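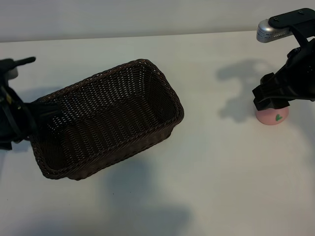 Brenda Cheetham wanted to know why a book on running a home should spend a whole chapter on baskets, when anybody with a pair of hands can drop a thing into one and walk away. She put the question to us after reading the chapter on drawers and shelves, and we have been chewing on it ever since, because dropping things in and walking away is very much what most of us do, and the basket by the front door is usually the first place where it shows.

Chapter 6
Baskets and Other Open Containers

What this chapter covers
How an open basket differs in use from a drawer or a lidded box
Shape, rim and weave, and what each one means for the things inside
Measuring a shelf or tabletop before choosing a container
Sorting small and soft items into a basket and keeping them sorted
Cleaning and looking after woven pieces

Words to know
over-under weave, braided rim, footprint, liner, category, overflow, home spot

6.1 Where we are in the course

In Chapter 5 you emptied a drawer, sorted what was in it, and put back the things that had earned their place. If your class is anything like the ones we have taught, that took longer than the timetable allowed and somebody found a key that fit nothing. Keep your notes from that exercise, as you will want them again in section 6.5, and keep the key too, if it was you.

Drawers are forgiving because they close. A drawer that has gone a bit wild on the inside still looks like a drawer from across the room, and a lidded box is the same. An open basket gives you no such cover. Whatever you put in it is on show from above, and in a small room, where people walk past it all day long, that has a real effect on how the room feels and also on how people use it. Things that can be seen get used, and they get put back more often as well, which is the happy side of the bargain. The less happy side is that things that don't belong can be dropped in just as easily, with no lid to lift and no handle to pull.

We would like you to hold both of those ideas in mind as you read, since nearly every choice in this chapter comes down to weighing one against the other.

6.2 Looking at a basket

Take the dark brown wicker basket at the head of the chapter. It is a rectangle with rounded corners, open at the top, and woven in a tight over-under pattern that leaves rows of small gaps. Around the top edge there is a braided rim, a little thicker than the rest. It is a plain sort of thing, and it gives us most of the vocabulary we need.

Start with the footprint, meaning the area of shelf or table that a container takes up. A rectangular footprint sits neatly against a wall or beside another rectangle. A round basket can be lovely on a hearth or next to a chair, but put three of them on a bookshelf and you will have little triangles of wasted space between them, and dust finds those triangles very quickly. Rounded corners give up a bit of room in exchange for being kinder to knuckles and to the sides of whatever they slide against. For most shelves that is a fair trade. Beware of baskets that taper, though. The width printed on a shop tag is usually taken at the top, and the base where your things will really sit may be a good deal narrower.

Next comes the weave. In an over-under weave each strand passes over one upright and under the next, and the row above does the reverse. The tighter the rows, the smaller the gaps. Gaps let air through, which is good for anything knitted or made of cloth, and they let crumbs and grit through too, so the surface underneath needs wiping now and then. They will also let through pins, beads, thin pencils and the smallest building bricks, one at a time, over several weeks, until you pick the basket up and discover them all at once.

Finally, the rim. The rim does more work than any other part, because it is where hands go. A braided rim spreads the pull over several strands, whereas a rim finished with a single wrapped strand can start to unwind if it is always lifted from the same spot. Run a finger slowly along the inside edge before you buy. If it catches your skin, it will catch a sweater.

6.3 Lifting and carrying

A basket without handles should be lifted with both hands, one at each end, with your fingers under the base if it is heavy. Please do make a habit of this even when the basket is nearly empty. Dragging it by one end twists the frame of the weave, and after a year or so of dragging you will have a basket that rocks when you set it down.

Harsh Nautiyal, reading this section in draft, asked whether we were being a bit fussy, and perhaps we are. But a good basket can outlast the cupboard it lives in, and it seems a shame to wear one out in a hurry.

6.4 Measure first, please

More money is wasted on containers bought before measuring than on any other item in this book, at least in our own homes. You will need a tape measure, a pencil, and the back of an envelope.

Measure the width, depth and height of the space. Measure the depth from the back wall to the front edge of the shelf, and remember that a door or a strip of molding may steal a little of it. Write the numbers down before you leave the room. Then take away enough from the height for a hand to reach in over the rim, which most people forget, so that they end up pulling the whole basket out every time they want a single sock.

Now go and look at what you already own. Old gift hampers, bread baskets, the tray that came with a set of bath towels – any of these may fit. Only when you have tried them should you think about buying. In the sample catalog at the back of this book, the Povier range is listed by base size and the Zuvau range by size at the rim, and we have left them that way on purpose so that you can practice telling the difference.

6.5 Deciding what goes in

Here we come back to your notes from Chapter 5. A category, as you will remember, is a group of things that are used together or by the same person or in the same place. "Things for the dog" is a category. "Small things" is only a size, and a basket of small things will be a jumble by the end of the week.

Small soft items are the usual first candidates: caps, gloves, washcloths, little stuffed toys, rolled scarves. They weigh hardly anything, they don't scratch, and they are a nuisance on a tabletop, where they have a way of spreading out until there is no room for a plate. Lay them all out on a clear surface before you begin. It helps to see everything together, and it lets you spot the odd one that belongs upstairs.

Then work in this order.

Put aside anything that needs washing or mending.
Put aside anything that lives in another room.
Group what is left by use or by owner.
Choose the group that is reached for most often, and give that group the basket.
Place the larger or flatter pieces first and the smaller ones on top.
Stop while you can still see the inside wall all the way around.

That last step surprises students every year. A basket filled to its rim has no room for the things that are out in use at this moment, and those things have to come home too. What spills over is called overflow, and overflow is a message. It may be telling you that the basket is too small, or that the category has grown, or that someone in the house has taken up a new hobby without mentioning it.

Give the full basket a home spot, one place where it always goes back, and tell everyone who lives with you where that is. Evie Pickering and Gareth Ackroyd tried two ways of doing this for the case study later in the chapter, one with a written label and one without, and you may like to guess now which of their households kept it up through March.

6.6 A word about care

Wicker likes a soft brush and a cloth that has been wrung out well. Brush along the rows first and then across them, and turn the basket upside down over a newspaper and give it a gentle tap. Never leave one soaking. If it does get wet, stand it somewhere airy, away from a radiator, and don't fill it until the base feels dry on both sides. A cotton liner will catch most of the crumbs and can go in with the ordinary wash, and you will find a simple pattern for one in Appendix C.

Before you read on

Find one open container in your home or classroom. Draw its outline from above, write in the measurements at the rim and at the base, and make a list of what is inside it today. Don't tidy it first! Bring the drawing to the next lesson, where you will trade with a partner and try to name the category from the list alone.

The next section begins with Kelly Whiteley's hallway, before and after, and the long argument over where the umbrellas should go.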